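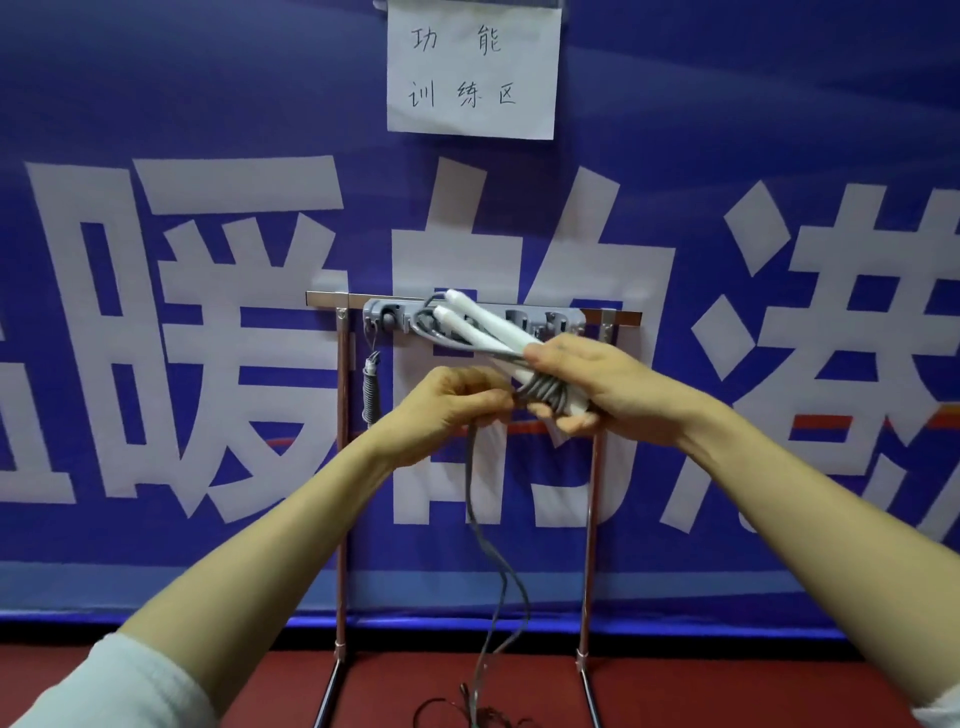 Svatopluk Hubáček

Perception and planning update

Most of this period went into the cord work, and in particular the jump rope. The Hasumora planner was built for rigid parts. It handles a box or a bracket well enough, but a rope changes shape every time something touches it, and the old planner kept asking for a pose that the rope didn't have.

We have stopped trying to estimate the whole rope. The tracker now follows the two handles and treats the cord between them as a chain of 42 short segments, with a confidence value on each. Segments hidden by fingers are marked unknown and carried forward until they come back into view. The handles are the easy part: they are white and stiff, and the cord is grey. The free length hanging below the hands is harder, especially where it drops in loose waves and there is other cord on the floor behind it. Version 0.6 kept joining the two. The fix was to break the chain wherever neighbouring segments disagree on depth, and let the planner ask for another look before it commits to a grasp.

Svatopluk spent two weeks on the labelling side. We now have 702 coiling clips from the head-level view, of which 511 are labelled for hand contact. The rest are waiting on a decision about how to label a hand that holds the handles and presses on the coils at the same time. The current schema allows one contact type per hand, and that is plainly too few. He has written up a proposal for a list of contacts per hand -- please read it before you label anything else.

Lettering in the background caused more trouble than expected. On a plain wall the segmenter does well. In front of a banner with very large white characters it sometimes takes a stroke for a handle. Retraining with printed backdrops brought the false handles on our test set down from 63 to nine. Thin metal tubing behind the hands is still a problem, and there is a ticket open for it.

On tooling, the Stimport viewer can now scrub two clips side by side and show the segment chain over either one. Colours for the confidence values are set in the config file, under overlay. If your viewer opens to a grey window, delete the cache folder and restart it.

Next up is hanging the coiled rope back on a rack with round clips. Jacobs has the first version of the approach planner and it runs in simulation, though it comes in too low. Anyone with spare time on the test machine should talk to him before booking it -- the queue is full until the end of the month.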